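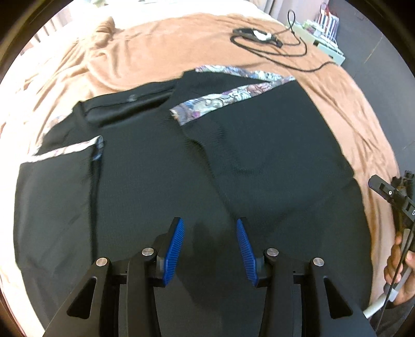 Reading time: 3 min

Chapter 3
Teaching by Showing

After reading this chapter, you should be able to explain the difference between remote control and hand-held demonstration, describe what has to be recorded during a demonstration, and plan a short recording session for a household task.

3.1 The folding problem

Folding a shirt is harder to program than it is to do. A person who has folded laundry for years could not easily write down the steps in a form a machine could use. Where exactly does the sleeve crease? How far in from the hem should the fingers close? The answers change with the size of the garment, the weight of the cloth, and the way it landed on the bed.

A black garment on a soft blanket makes the difficulty plain. With both sleeves folded in over the body, there are black layers on top of black layers, and only the patterned cuffs and the fold lines show where one part stops and the next begins. The blanket has wrinkles of its own. A program that looks for straight edges will find a great many of them, and most will be of no use.

Engineers have dealt with this in two ways. The first is to write rules and keep adding to them. The second is to let a person do the task while sensors record what happens, and then train a controller on the recordings. The second approach is called learning from demonstration, and it is the subject of this chapter.

3.2 Two ways to show a task

In remote control, also called teleoperation, the person moves a control device and a robot arm follows. Everything recorded comes from the robot itself, so the motions are certain to be ones it can make. The drawbacks are cost and speed. The robot has to be present, the operator needs training, and small delays make soft materials hard to handle.

In hand-held demonstration, there is no arm. The person carries a gripper of the same shape the robot will use later, with a camera mounted on it. The fingers open and close as the person works a handle or trigger. For a task that takes two hands, the person holds two devices. The tools can be taken to any bedroom or kitchen, and people learn to use them quickly.

Wide-angle lenses are common on these tools. The view is round and bends at the edges, but it takes in the fingers, the cloth between them, and a good part of the surroundings. Often the other gripper is in view as well, which helps in working out where the two are in relation to each other.

3.3 What the recording must contain

A video alone is not enough. To be useful for training, a demonstration needs the position and tilt of each gripper over time, the width between its fingers, and images matched to both. If the clocks on two devices do not agree, the left hand will seem to act before or after it did, and the trained controller will copy the mistake.

Finger design matters too. Ribbed pads hold cloth better than smooth ones. The pads on the robot should match the pads used in the demonstrations, or a grasp that held for the person may slip for the machine.

Case: the Skasonum sessions

Annick Gosselin and Clifford Li ran a clothing project called Skasonum at the Desjardins workshop. They began in September with remote control and recorded 110 folds. They then switched to hand-held grippers and reached 1836. Li kept the early recordings in the training set. Gosselin wanted them removed, as the operators had paused so often that the controller paused too. They trained it both ways and compared the results, which are given in Section 3.6.

Before you read on

Fold a long-sleeved shirt on a bed using only the thumb and first finger of each hand. Do it 3 times. Write down each point at which you had to let go and take a new hold, and mark the holds that needed both hands at the same moment. Keep your notes. You will use them in Section 3.4 to divide the task into stages.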